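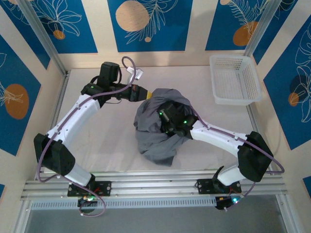 Bongani Xaba fragt, wie man Plakattafeln für den Wahlkampf so baut, dass sie nach zwei Wochen Regen noch gerade am Mast hängen. Bei der letzten Gemeinderatswahl hätten sich seine Hartfaserplatten schon nach drei Tagen gewellt, und die Kleberänder seien aufgegangen.

Werkstatt > Holz und Kleister > Plakattafeln

398 mal geteilt | 74 Kommentare

Hartfaser quillt an den Schnittkanten, egal wie gut die Fläche gestrichen ist. Besser hält wasserfest verleimtes Sperrholz, 4 mm reichen für A1. Nach dem Zuschnitt die Kanten mit 120er Papier brechen und zweimal mit Wetterschutzfarbe streichen. Die Bohrlöcher nicht vergessen, dort zieht das Wasser zuerst ein. Ein Pinsel mit kurzen Borsten kommt gut hinein.

Kleister
Normaler Tapetenkleister wäscht sich bei Dauerregen aus. Spezialkleister dicker anrühren als für Tapete, 20 Minuten quellen lassen, noch einmal durchrühren. Erst die Tafel einstreichen, dann das Plakat auflegen, von der Mitte nach außen glattstreichen und die Vorderseite dünn überkleistern. Der Film wird beim Trocknen klar. Über Nacht flach liegen lassen, nicht an die Wand lehnen.

Wer alte Plakate auf der Tafel hat, kann zwei Lagen überkleben. Danach mit warmem Wasser und einem breiten Spachtel abnehmen.

Befestigung
Vier Löcher mit 8 mm bohren, zwei oben und zwei unten, jeweils 4 cm von der Kante. Kabelbinder in 600 mm Länge passen um die meisten Laternenmasten. Schwarze nehmen, die hellen werden in der Sonne spröde. Bei Doppeltafeln beide Platten Rücken an Rücken um den Mast legen und durch die Löcher verbinden. Draht zerkratzt den Mast, in vielen Gemeinden ist er deshalb verboten.

Vor dem Aufhängen die Sondernutzungserlaubnis lesen. Darin stehen Höhe über dem Gehweg, Abstand zu Kreuzungen und die Frist zum Abhängen.

Lagern
Tafeln trocken und liegend stapeln, zwischen je zwei Stück Zeitungspapier. Der Stapel sollte nicht höher als 30 cm werden, sonst kleben die unteren zusammen. Den Seitenschneider für die Kabelbinder gleich dazulegen, und einen Beutel für die Reste.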